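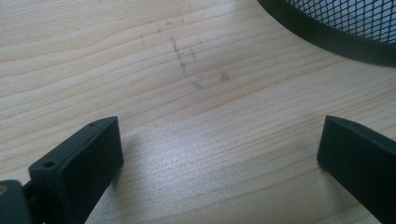 Notetska rectangular work table, light wood top: three months of use

Price paid: $119, delivered to Kusthorpe
Rating: 3 out of 5

The Notetska is a plain rectangular table with a pale top, a low-sheen finish and one round cable grommet in a corner. I ordered it in September for general bench use. It came in two cartons. The hardware bag was complete, and the bolt holes lined up without any reaming.

Finish. The coating is smooth and thin. It sheds water and cold drinks if they are wiped within a few minutes. It is less good with dry marks. Graphite and rubber residue settle into the surface and show as gray smudges, which are easy to see on a top this light. A damp microfiber cloth takes off most of it. A melamine sponge takes off the rest and a little of the sheen with it, so test one near the edge first. Under a ceiling light the middle of the top throws back enough glare to hide small marks, and they reappear when you change seats.

Stability. On carpet the table moves slightly if you lean on a short side. Marking the corner positions on the floor with tape makes it quick to put back after cleaning. The top does not flex under any load I have put on it.

Working area. The depth is enough to stand a round wastebasket on the top and still have space for both hands in front of it. I do this when sorting small trash, with the bag folded well down over the rim so it stays put when something heavier than paper goes in.

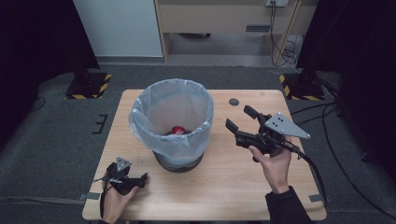

Barış Başaran asks whether the grommet is big enough for a power plug. It passes a USB cable easily and a flat two-prong plug at an angle. A three-prong plug does not fit. The insert is a push fit and can be lifted out, but that gains very little.

Rings. Cans are the usual test for a desk finish, and the results were mixed. A chilled can left for 2 hours made a ring that wiped away completely. One left overnight raised the grain slightly — you can feel it with a fingernail, though it is hard to see.
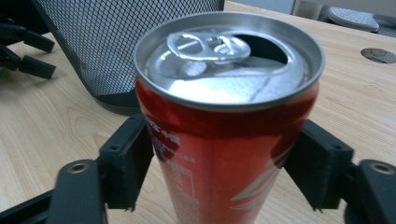

Triin Toom had the opposite result with the same table in Toledo: no raised grain after a full night, but a dull patch where a warm mug had stood. We may have different batches of coating. The carton labels give no batch number, and the instruction sheet says only to use coasters.

I would buy it again for a workroom. For a dining area I would look for a harder finish.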